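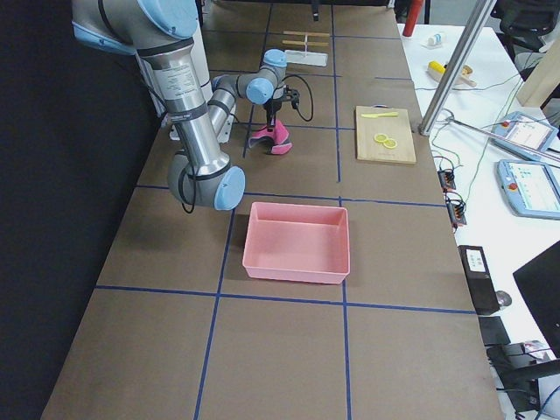 Taped table with the bin, board, lemon slices and plastic knife.

Hand-guided vs. teleop for a multi-object table, which first?

sastlow_bench
Posted June 9, 2025
We have 81 demos so far on the Omelby table set, all done by remote control. The tasks are short: cloth into bin, slice off the board, knife back on the board. Policy trained on these stalls over the cloth. It gets above it, stops, drifts, closes too high. I am thinking of redoing the cloth part by hand guiding, with the arm in free drive and a person moving the wrist. Has anyone mixed the two in one training set?

gallagher_k
Mixing is fine for the joint data. It is bad for the camera data. With hand guiding you get a forearm and a sleeve in every image, and the policy learns that a sleeve comes before a grasp. We threw out a full set at Grarkness over this.

tapegrid
Disagree. Guide by hand, record joints only, then play the path back with nobody near the table and record cameras on the replay. Takes twice as long per demo. Works for rigid parts.

gallagher_k
Rigid parts, yes. Cloth does not land the same way twice, so the replay closes on air.

sastlow_bench
Cloth is the one I care about. Wrist view attached for anyone who wants to judge what the policy has to work with.
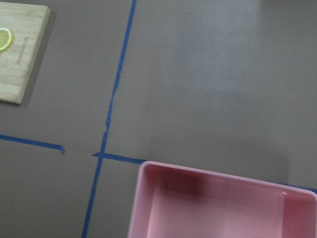
Wrist view, bin at lower right, board at upper left.

n_omelby
Your tape is ragged. There is a gap in the horizontal strip left of the crossing. If you use the grid to reset object positions, retape it before you record more. I would also check how much the policy leans on the tape. Ours tracked it better than it tracked the objects.

sastlow_bench
Grid is for resets only. Bin and board go back to the same cell, cloth is placed at random. I take the point on the gap.

tapegrid
What is your operator's latency? Stopping above the cloth sounds like operator behavior to me. People pause before a grasp when they can't judge depth, and the policy copies the pause. Plot gripper speed over the last 2 seconds before close.

sastlow_bench
Plotted it. Nearly every demo has a flat section there. The grasp I want is a pinch at the top of the cloth, fingers pointing down, with the rest left hanging. 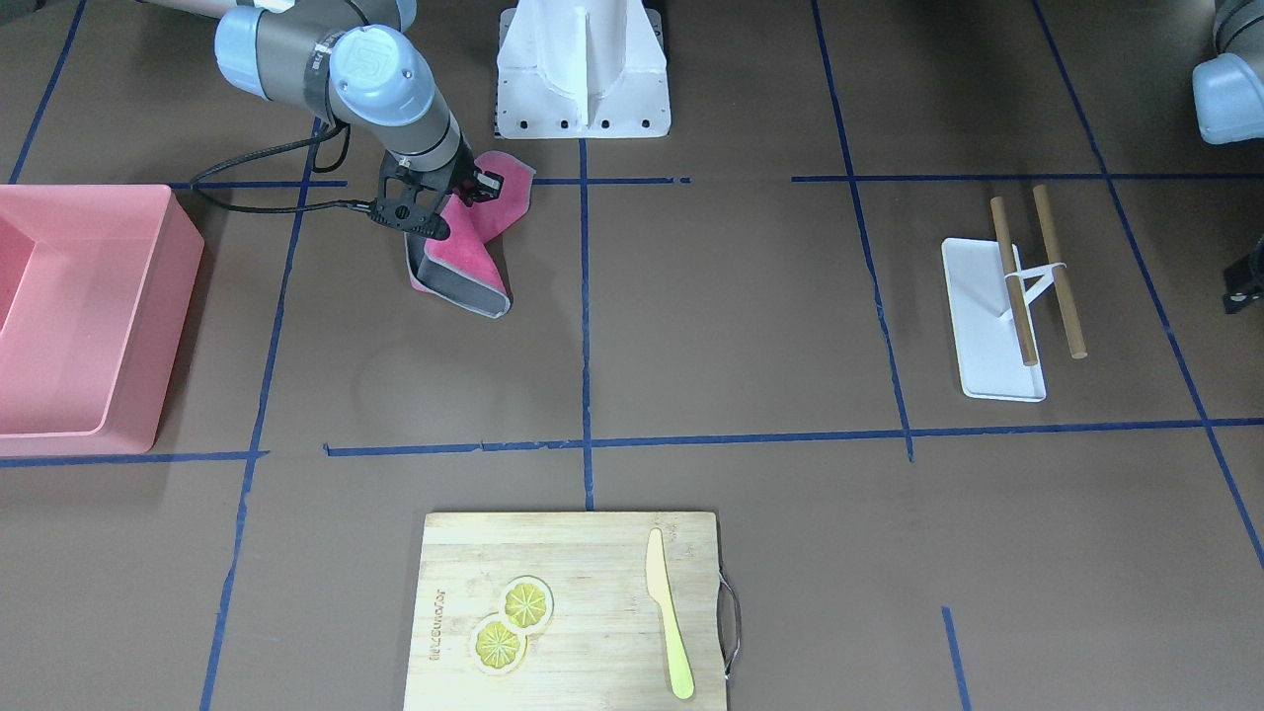
The operator can do that reliably but slowly. I could trim the flat sections in post, or retrain the operator and start over.

gallagher_k
Trim. Drop frames under a speed threshold, except when the gripper state changes. Keep 8 frames on each side of the close so the policy still sees contact. Starting over costs you more than 3000 frames and you will get the same pause from the next operator.

tapegrid
Trimming hides it. Put the wrist view on the operator's screen next to the fixed one and the pause gets shorter without any editing.

n_omelby
Both are cheap. Trim the old set first, train, compare against the untrimmed run, then change the display.

sastlow_bench
Going with that order. Hand guiding is on hold for cloth. I may still use it for the knife with tapegrid's replay method. Will post the speed plots once the trimmed run is done.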